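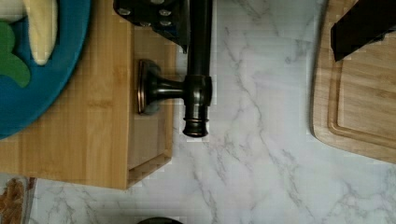
We got to the Jirwood lab just after lunch, a bit damp from the walk up, and Hamdia Degefa very kindly had tea waiting. Her group is studying how well an arm copes with kitchen things when it learns mostly from the view at its own wrist, and she let us stay far longer than planned! They trained on 230 demonstrations, then added 52 corrections where it had gone wrong, and the corrections (to Willy's delight, he'd bet me a bun on it) helped more than the next 150 plain ones.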